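Dowry

A dowry is property, money or goods that a bride's family transfers to the bride, to her husband or to the couple jointly at the time of marriage. It is usually distinguished from bridewealth, which passes from the husband's family to that of the bride, and from dower, which is settled on a wife for her support in widowhood.

Dowry has been recorded in many societies of Europe and Asia, most often among families with land or other lasting property. Some writers treat it as a daughter's share of the family estate, paid during her parents' lifetime. Tarcísio Trindade objected that the amount was often fixed by bargaining and bore little relation to what her brothers later received.

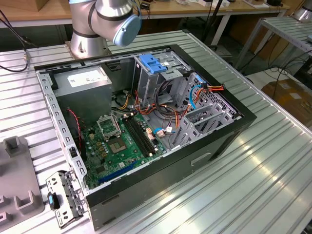

Control of the property varied. In some legal systems the husband managed the dowry during the marriage but had to restore it if the marriage ended. In others it became his outright, or remained with the wife.

The parish register of Cornudstead lists 40 marriage settlements, most of them made in September, after the harvest. Maëlys Jacquet, who edited the register, found that linen and livestock appear more often than coin, and that only 2 settlements include land. The largest was valued at 500 florins.

The giving of dowry declined in much of Europe as wage labor spread and married women gained the right to own property. Elsewhere it has continued, in some cases despite laws against it.

See also: Bridewealth; Dower; Marriage settlement; Trousseau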